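Equipment Planner / Buyer, Robot Towel Handling – Dullia
Full time, on site, start July if we can

We need somebody to take over the equipment budget for our handling group. Right now it's split between Mebrat Weldu, who should be running tests, and a spreadsheet with too many tabs. Small team, linens and soft goods, hands with fingers instead of clamps. Next year's plan is due and half the lines say "TBC".

What you'd be buying for, day to day: one hand, one towel, a narrow board, over and over.

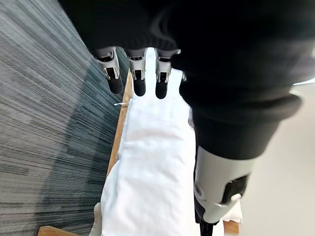 Fingertip wear is the line that goes over every time. Cables second. Last year we budgeted for whole hands and almost nothing for the parts that go on them, then spent spring begging for money in little pieces. You'd fix that. Spares plan first, new hardware after.

The job

Own the equipment budget start to finish – hands, arms, wrist cameras, lights, boards, cloth, spares.
Get quotes. Get second quotes. Read the small print on both.
Keep a list of what we have, where it is, and when it's going to need replacing. The current list is not good.
Run the lease or buy decision on the next 2 arms. Sekico and Jacquet have both quoted, neither quote covers the same things, so step one is making them comparable.
Order towels. Yes, really. We get through about 500 a year and have been paying shop prices for them.
Sit in on test sessions often enough to know what you are paying for. Half a day most weeks.
Anything over $5,000 goes to Zorica Vidmar for sign-off. Under that it's your call.

First big one is the camera and lighting order. Cameras at the wrist are small and sit close to the work, and we have been mixing lenses and lamps from three diffrent suppliers with no plan at all. Some footage is fine. Some is this:
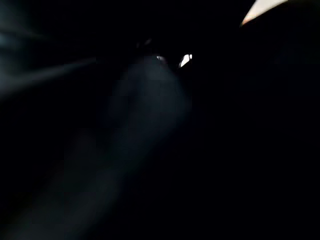 Tariq Niazi wants one spec for every station before any more money goes out. He'll write the technical side with you. You do price, lead time, warranty, returns. Ask suppliers for loan units, we would like a couple of weeks on each before we commit. Corarow has said yes to a loan already, the others haven't answered.

You have

A few years of buying or planning for a lab, workshop, hospital, hotel laundry, factory – we don't mind which.
Spreadsheets you would let another person open.
Been on the phone with a supplier about a late part and got it moving.
Some idea of what import duty and freight do to a price. Hands come in from overseas, the freight hurts.
No robotics degree needed. You do need to be OK asking what a thing is for untill the answer makes sense.

Nice to have: service contracts, used equipment, grant reporting. Another language for supplier calls would help a lot.

Pay and hours

Salary depends on experience, we'll give you the range on the first call. Health cover, paid leave, travel to suppliers paid. Core hours 10 to 3, rest is up to you. Remote doesn't work for this one, deliveries have to be checked in by someone who knows what was ordered.

To apply

Send a resume and one page on something you bought that was the wrong choice. What it cost, what you did next. No cover letter please, we won't read it.

Short phone call first with Dorottya Kovács. Then a paid half day here: you get our real parts list, a pretend budget of $100,000 and a desk, and talk us through your plan at the end. Mieczysław Zalewska will be around to answer parts questions. Ask lots. We'd rather see a rough plan with the gaps marked than a tidy one that skips spares.

Replies within 5 working days. We're reading as they come in and will close this when we've found the person, so sooner is better.

Agencies – no thanks.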